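Skosance Kitchen Guide > Contents > Before first use > Loading > Care > Spare parts

4. Loading the Wire Rack

4.1 Before loading

1. Pull the rack out to its stop. Do not lift it.
2. Remove food from all dishes. Crumbs and cookies left near the rack must be cleared before the wash starts.
3. Check that no tine is bent. A bent tine can be straightened by hand up to 3 mm.

4.2 Cups and plates

4. Stand plates between the tines, one plate per gap.
5. Place cups so that water can run out of them. A ribbed cup on its side holds water between the ridges and should be turned rim down.

Wire rack; the second view includes a ribbed cup on its side and a plate. 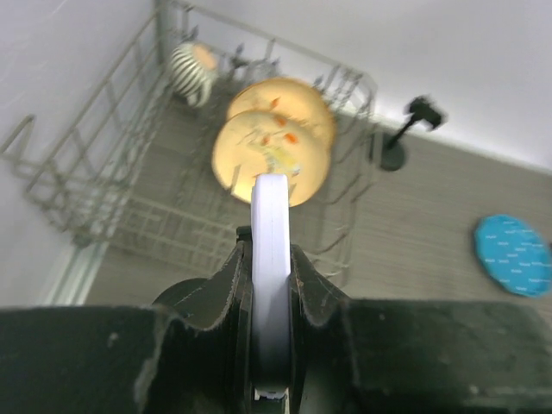
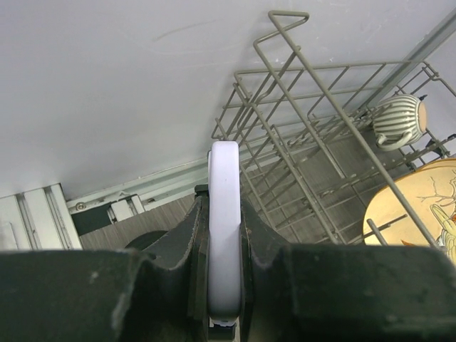
6. Push the rack in slowly. Stop if a cup handle catches on a wire.

CAUTION: Do not load more than 9 kg. Excess weight bends the rails and voids the rack warranty.

NOTE: Unglazed rims and bases absorb water. Let these pieces air dry overnight before stacking.

4.3 Rack care

7. Wipe the coated wires with a damp cloth every month. Do not use steel wool.
8. Where the coating has chipped, apply Balaskas rack sealant and leave the rack out until the sealant is hard. Order part 500.

Comments

Madhu Dixit: Step 8 does not give a drying time. The tube says overnight. Is that enough?

Fotis Karras: I left mine out for a full day in August and it was still tacky at the joints.

Glykeria Andreadis: Does the 9 kg include the cutlery basket?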